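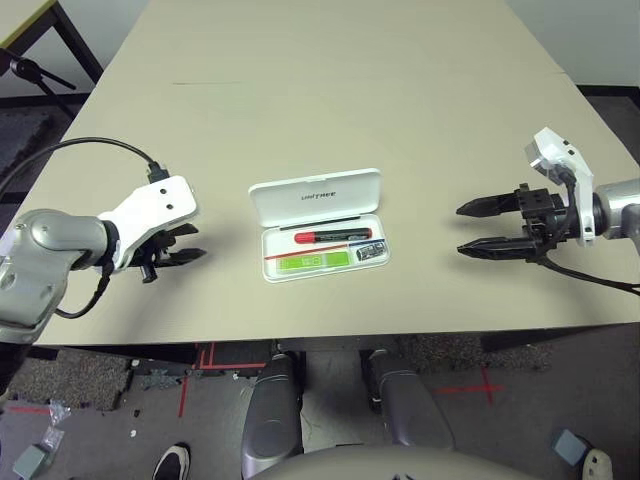 The planner takes its time before anything moves. On the monitor a grey tree of candidate paths spreads out from each wrist, thins, and settles into two lines, one per arm. "It's very pretty," says the engineer who maintains it. "I'd be careful about being impressed by it."

She has worked on motion software for most of her career and now looks after Plirura, the two-arm planning and control stack developed at Busby. She agreed to talk on the condition that the conversation be about what the software does on an ordinary day. The company's brochure, she said, could speak for itself.

The brochure says Plirura "understands everyday objects". I read the line out to her.

"No. It fits shapes and it scores grasps. Take a pencil case with a hinged lid. To the planner that is a flat box with a wall on one side. Then you put pens in the tray and you have thin things lying next to each other with hardly any room for a fingertip. A child would push the marker out of the way first. We had to write that push in by hand, as its own action, and the planner still picks it less often than it should."

White plastic on a pale table is a nuisance too, she says. The depth reading goes soft at the rim, and the fitted outline of the tray can slide a few millimetres between one estimate and the next. A few millimetres is wider than some pencils.

I asked how the wrist cameras help.

"They help when you're close. They also see a great deal of gripper." The head camera proposes a pose and the wrist view is meant to correct it on the way in. The trouble comes when the two disagree. For a long while Plirura simply averaged them, a choice she calls lazy and for which she takes the blame. "If one says left and the other says right, the average is a place where neither of them thinks the pen is." 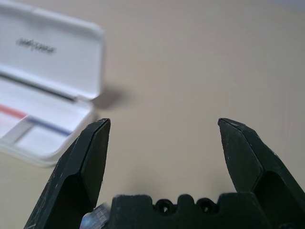
The present version weighs each camera by distance and throws away the wrist estimate when too little of the object is in view. It still has no good way of saying that it doesn't know. It returns a pose and a confidence score, and the score, in her words, "is a number that goes up when the lighting is nice".

There is a figure in circulation, and I wanted to know what she made of it. In April Busby reported that 88 out of 100 trials had succeeded on its stationery task. She sighed at this.

"The 88 is true. I was there for the 100. But ask what counted. If the item left the tray and didn't drop, we scored it. If the arm dragged the case along the table while it did so, we scored that as well. When I went back through the logs with a stricter rule I didn't like what I got, and I've asked for both numbers to be published next time."

Would they be?

"I've asked."

She is no kinder about learned policies, which several groups now offer as a replacement for planners of this sort. Busby tried one last year, trained on 700 demonstrations. It was quicker and smoother, and she admits it handled the lid better than anything she had written. Then they turned the case round so the hinge faced the other way. "It went for where the pens used to be. With confidence." She doesn't think this proves much except that someone should have turned the case round earlier.

What she spends her days on is duller. The two arms share a table, so each has to treat the other as an obstacle that moves, and the collision checker is cautious to the point of uselessness. One arm will wait for the other to clear a space it was never going to enter. Cables aren't in the model at all. The arms keep a fixed margin instead, chosen by trial and left alone ever since, and she would rather not say by whom.

I asked whether a buyer should believe any of it.

"Believe the bit you've watched. Bring your own objects and put them down crooked. Ask to see the failures, with the logs. If they've only got the good runs, go and have your lunch."

She expects to rewrite the collision checker next, if the time is granted. The brochure is also due for a new edition, and she has sent in a correction to the line about understanding.

Related items
Denasitz drops its simulator licence fee: who pays instead?
Jacquet and the trouble with open-source drivers
Reading a robot log without losing the afternoon
What does a confidence score measure?

Published 30 April 2020 | Contact the editor | All rights reserved | Back to top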